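学習用実演データ収集業務　進捗報告(2月分)
提出日:2/23/21
提出先:Subramaniam 基金 事業管理室
報告者:Romard 自動化グループ 収集担当

1. 要点

計画していた収集件数は達成しました。ただし、件数の達成をもって業務が順調であると読まれると困るので、今回は先に懸念から書きます。

当期までに記録した配線束の取り分け動作は累計2,140件です。このうち学習に回せると判断したものは、現時点では確定していません。前回の報告で「収集件数がそのまま成果の指標になる」という趣旨の記述をしましたが、担当としてはこの見方を取り下げたいと考えています。似たような動作を積み増しても、モデルの挙動が変わったと言える材料が手元にありません。

2. 作業の内容

対象は短い配線束をトレイと樹脂ビンの間で移し替える作業です。操作者が遠隔でアームを動かし、手首側のカメラ映像と関節角、グリッパの開閉量を同時に記録しています。1件の記録は、把持の開始から手を離して退避するまでとしています。

Latholm の作業台では、記録のたびに容器の向きを変える運用に切り替えました。容器を台の縁と平行に置いたままだと、モデルが物ではなく台の縁を手がかりにしている疑いがあったためです。疑いの段階であり、証明はできていません。
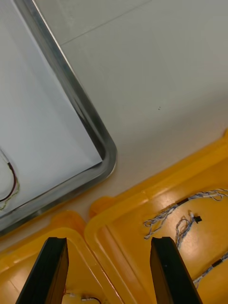
線材の扱いは想定より難しく、ここに工数の大半を使っています。撚り線の束は端が輪になって広がるため、指がどこに触れれば「つかんだ」と見なすのかが操作者によって違います。中央の黒い巻き部分を狙う人と、輪の部分を引っかけて持ち上げる人がいて、どちらも移し替えとしては成立します。学習側から見ると、同じような状況に対して二通りの正解が混在していることになります。平均を取られて中間の何もない所を閉じる動きが出るのではないか、という指摘が社内にあり、私もそれを否定できません。

金属トレイについても同様です。光の反射が強いため底に白い紙を敷いていますが、納入先の現場で紙を敷いてもらえるという合意はどこにもありません。紙ありの記録ばかりが増えている現状は、率直に言って居心地が悪いものです。紙なしの記録は次期に回しました。

3. 選別と品質

選別は2段階で行っています。最初に記録の欠損や時刻ずれを機械的に落とし、次に人が映像を見て採否を決めます。2段階目を通したのは700件で、残りは手つかずです。選別の速度は収集の速度に追いついておらず、このまま収集だけを続けると差は開きます。

採否の基準にも問題があります。一度つかみ損ねてやり直した記録を、前半の基準では不採用、後半の基準では採用としました。やり直しの動作こそ学習に必要だという意見を受けて変更したものですが、前半に不採用とした分を見直していません。したがって、採用率を前半と後半で比べることには意味がなく、本報告では採用率を掲載しません。

また、指で対象が隠れる場面の扱いが決まっていません。手首側のカメラだけでは、線の一部が指の裏に回ると見えなくなります。固定カメラの追加を求める声がありますが、追加すれば過去の記録と条件がそろわなくなります。安易に賛成しかねます。

4. 試験学習の結果について

Minitberg の計算環境で試験学習を一度実施しました。採用済みの記録から500件を使ったものです。収集に使ったのと同じ台、同じ容器での試行では、束を持ち上げるところまで到達する例が見られました。一方、ビンの底に寄った短い線材に対しては、指を壁の手前で閉じてしまう例が目立ちました。

この結果は慎重に扱ってください。試行の条件を決めたのも、成否を判定したのも収集担当自身です。第三者が判定した場合に同じ結論になるかどうかは分かりません。社内の発表資料に「自律的な取り分けを実現」という表現が一時入っていましたが、削除を依頼し、対応済みです。

5. 予算と工数

機材費は計画の範囲内です。グリッパの指先部品の消耗が見込みより早く、予備を追加で発注しました。工数は選別作業で超過しています。収集枠から振り替えて対応していますが、当初の申請書には選別の人手がほとんど計上されておらず、見積もりが甘かったと認めざるを得ません。

6. 次期の進め方

収集件数の目標を据え置き、新規の収集を半分程度に抑えることを提案します。空いた時間は、未選別分の処理と、基準変更前に不採用とした記録の見直しに充てます。把持位置については、操作者間で統一するか、統一せずに方式を示すラベルを付けるかを決めます。個人的には後者に傾いていますが、ラベル付けの手間に見合う効果があるかは小規模に試してから判断します。

あわせて、紙を敷かないトレイでの収集を先に始めます。ここで使えないことが分かるのであれば、早いほうが損失は小さく済みます。

7. ご判断いただきたい事項

収集件数を主要指標から外すことの可否。代替として、選別済み件数と、収集に関与していない者が判定した試行結果の併記を希望します。

選別工数への予算振り替えの可否。認められない場合は、未選別の記録を抱えたまま期末を迎える見込みです。

固定カメラの追加については、当方からの申請は今回見送ります。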